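Comparing Two Grippers for Desktop Disassembly: Notes from July

The trial of end effectors for the desktop computer disassembly cell concluded in July, and several readers of this blog have asked for a fuller account than the short notice published at the time. The following sets out the arrangements, the results and the recommendation that was made. The opinions expressed are my own and do not bind my employer or the suppliers who kindly lent equipment.

Background

Stulura receives retired office computers from schools and municipal offices. Each machine is opened, its storage removed for secure destruction, and its memory, processors and coin cells sorted before the remainder proceeds to the shredder. The site handles almost 3,000 desktop units in a busy quarter. Staff at the bench are skilled, but the work is repetitive and hard on the wrists, and the organization resolved last winter to determine which of these tasks could reasonably be assigned to an arm.

Valquíria Evangelista was appointed to lead the programme and I was asked to assist with fixturing, test procedures and the written record. The arm itself was not under evaluation. It had been purchased previously and had given satisfactory service on a palletizing task. What remained undecided was the tool at the end of it.

The candidates

Two electric two-finger grippers were considered. The first was the Rultholm, a slim unit with long, narrow fingers and a modest maximum force. The second was the Amaral, which is heavier, closes with considerably more authority, and is supplied with broad rubber-faced pads as standard. Both were driven from the same controller, a Rondesel cabinet with a separate input for force feedback, so that differences in timing could not be attributed to the electronics.

A vacuum tool was excluded at an early stage. The interior of a desktop chassis offers few flat, unobstructed surfaces, and the parts of greatest interest stand on edge. A three-finger adaptive gripper was also proposed by the supplier of the Amaral. It was declined on the grounds of width, as it would not pass between a drive cage and a memory bank in the smaller cases.

Procedure

Each gripper was assigned 100 attempts, divided among four tasks: withdrawing a memory module after the latches had been released by hand, lifting a processor from an open socket, removing a coin cell, and grasping the connector of a data cable and drawing it off a drive. Chassis lay on their sides with covers removed. The position of the case was registered at the beginning of each session from two corners of the sheet metal, and no correction was made between attempts unless the case had moved.

An attempt was recorded as successful if the part was raised clear of the chassis and released into the correct tray with no visible damage. A part that was dropped inside the case was recorded as a failure, even where it could be recovered. Heloísa Peixoto, who kept the log, held firmly to this rule, and I am grateful that she did. There were afternoons when I would have been more lenient.

Force limits were set conservatively. Mirela Rangel proposed that the fingers approach every part at reduced speed over the last 11 millimetres, and this was adopted for both tools. It lengthened the cycle, but the earlier practice of approaching at full speed had bent a socket frame during commissioning, and none of us wished to repeat the experience.

Results for memory and processors

The Rultholm performed well on memory modules. Its fingers are thin enough to enter the gap between adjacent slots, and the grip could be taken low on the module, which reduced the tendency to rock. The Amaral in its standard configuration could not reach a module whose neighbour was still in place. Once the broad pads were exchanged for a narrower set cut in our own workshop, it became competitive, although the operator was obliged to remove modules in a fixed order, beginning at the outer edge of the bank.

Processors presented a different difficulty. The part is shallow, and when the retention frame has been opened the lever stands in the path of any finger that descends from the wrong side. The approach was therefore rotated through a quarter turn. With that change the Rultholm lifted processors reliably. The Amaral also lifted them, but its closing force had to be set at the very bottom of the permitted range, where the reported values were not steady. On two occasions the controller announced a completed grasp with nothing between the fingers. I regard a false report of this kind as more serious than a dropped part, as the arm will proceed to the tray and the log will be wrong.

Results for coin cells and cables

The coin cell was the least satisfactory task for both units. Neither gripper is able to depress the small retaining clip and lift the cell in one motion. A hooked fingertip was printed and fitted to the Rultholm, and it did release the cell in most cases, only for the cell to spring out and roll beneath the drive cage. Coin cells will remain with the bench staff for the present. I would welcome correspondence from anyone who has resolved this with a two-finger tool.

Cables favoured the Amaral. A data connector requires a straight, firm pull, and the rubber faces held where the bare fingers of the Rultholm slid along the plastic. Connectors with a locking tab must be squeezed as they are drawn, and here too the additional force was of value. We attempted to improve the Rultholm with adhesive grip tape, which held for part of a morning and then migrated up the finger.

The matter of the cable along the arm

Insufficient attention is given in product literature to the cable that serves the gripper. In a chassis with high sides, the wrist must often rotate at a low elevation, and any generous loop of cable rotates with it. Our first dressing was too short and pulled tight at the extreme of the wrist's travel. The second was too long and caught on the edge of a case. The arrangement we retained leaves a wide loop alongside the arm, returning to the housing above the fingers, with the wrist limited in software so that the loop remains on the side facing away from the drive cage. Anyone planning a similar cell should budget a full day for this item. We had allowed an hour.

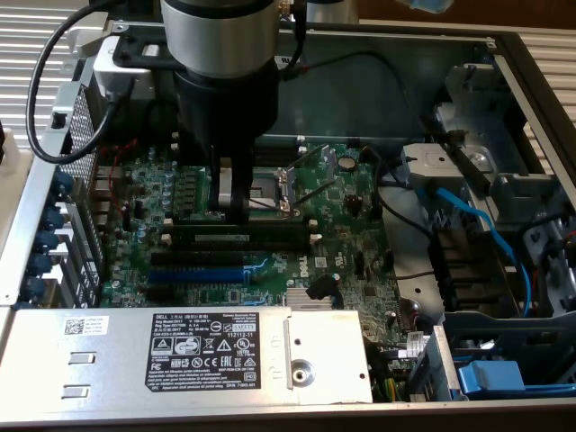
Femke Koster wrote after the first notice to ask whether the comparison had been fair to the heavier tool, given that the fixture, the approach speed and the order of tasks had all been settled while the Rultholm was mounted. In her experience a gripper tested second inherits the habits of the first, and she would have preferred that the sessions alternate.

The objection is well founded. We did tune the approach with the lighter unit in place, and a portion of the Amaral's difficulty with processors may be owing to that. A further set of eight sessions has been scheduled in which the tools will be exchanged at the midpoint, and the force settings for the Amaral will be prepared afresh with the assistance of its supplier. I do not expect the ranking on memory to change. The ranking on processors might.

Recommendation

It was recommended to Stulura that the Rultholm be adopted for memory and processors, and that the Amaral be retained on loan until the cable task has been costed. A quick-change coupling would permit both to serve the same arm. The coupling adds height above the fingers, however, and Valquíria has asked that clearance be confirmed in the tallest towers before any order is placed. The purchase request for the Rultholm has been approved.

Lindalva Paiva has requested the drawings for the narrow pads, and others may wish to have them as well. They were made for one model of gripper and one thickness of module, and the mounting holes should be checked against the tool in hand before any material is cut. Requests may be left in the comments together with an address for the files. Replies will be slower than usual while the workshop is being rewired.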